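No-drill utensil storage in a rental kitchen with one drawer

ferkden_flat
Posted in Kitchens, 952 views

I moved into a one-bedroom in the Skornley building in April. The kitchen has one drawer and it is 11 inches wide. Flatware fills it. Everything else (spatulas, ladle, whisk, two serving spoons) is in a shoebox on top of the fridge. The lease says no holes in the walls or the cabinets, and the backsplash is painted drywall, so I don't trust anything with strong adhesive on it. I have a stretch of counter next to the stove, maybe two feet. What do people use? I'd like to stay under $70 for the whole kitchen, and I still need a dish rack out of that.

gridlock88
1,826 posts

Adhesive hooks. I've used them for years.

Edit: missed the part about the drywall. Put them on the inside of a cabinet door instead, if the doors are laminate or metal. Wipe the door down with rubbing alcohol first and leave the hook alone overnight before you hang anything on it. Take it off slowly, pulling the tab straight down. I did lose a patch of paint once in my old place on Cartwright, but that was an older wall.

brorncombe_cook

I'd sort the shoebox before buying anything. Cook for two weeks and put each tool in a different spot once you've used it. Whatever is still in the box can go in a bag in the closet. I got down to six things that way, and I cook most nights.

After that, a heavy crock is the cheapest answer. Get one with some weight to it, ceramic or stoneware, or it tips over when you pull out the ladle. Keep it a foot from the burner — plastic handles get soft if they sit too close. Crumbs collect in the bottom, so wash it when you do the dishes.

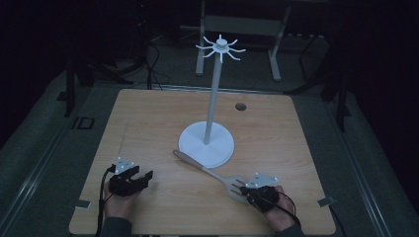 If the crock takes up too much of your two feet, go vertical. Freestanding racks need no holes and come with you when you move. The white kind with a round base, one thin pole and eight curved hooks at the top suits your counter better than a long rail would. Check your tools before you order, though. Anything without a hole or loop in the handle won't hang, and wide heads like a big serving fork need a free hook on either side or they knock together. Measure up to the bottom of your cabinets too, with your longest ladle in hand.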